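Hetwood workshop, April build night – minutes

Started a bit after 7 pm, mostly on account of the parking. I'm writing these up again, so blame me for the spelling. Troels Kvaran ran the meeting, more or less.

1. Last month's notes
Read out and agreed. One fix: I'd put down that the compressor was sold. It's still in the corner and it still needs a new home, so please ask your neighbors!

2. Money
We have 3,184 in the shared account after rent. Troels asked for 400 for the hanger build and we talked him down to 200 now, with the rest once we see how the grippers hold up. He took it pretty well (there was pie). Anyone behind on dues, please catch up before the next meeting.

3. Sokik, the hanger build
This took up most of the evening and I enjoyed every minute of it. The enclosure is up on its extrusion posts with the pale panels in, and both arms are bolted to the front rail. We argued for ages over whether the rod should sit lower. Troels says leave it alone until the left arm can do a full reach without complaining, and I think he's right – moving it means teaching every position again.

The software side is still Grorix. I had a go at swapping in Sqalli for the motion planning and gave up after two nights, so that stays on my list and I promise to stop talking about it until I've got something to show.

We also went back and forth on which hangers to use. 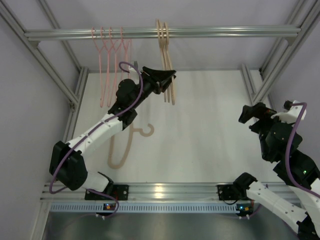

My vote is for sticking with the wooden ones until the grasp is reliable, then bringing in the plastic. The plastic ones tangle if you so much as look at them, and I'd like one problem at a time, please. Troels wants them mixed from day one. We settled on 20 tries with wood only, written down in the log book, and then we mix.

Cables came up too. I'd like more clips along the arms and a bit less slack down by the shoulder joints. I'll do the left one, Troels is doing the right.

4. Jobs
Me: cable clips, left arm. Log book.
Troels: right arm cables, order spare gripper pads, stay under 200.
Everyone: take your coffee mugs home.

5. Any other business
The drill press belt is slipping again, so go easy on it. Finished at 9:40 pm, and the last of the pie is in the fridge.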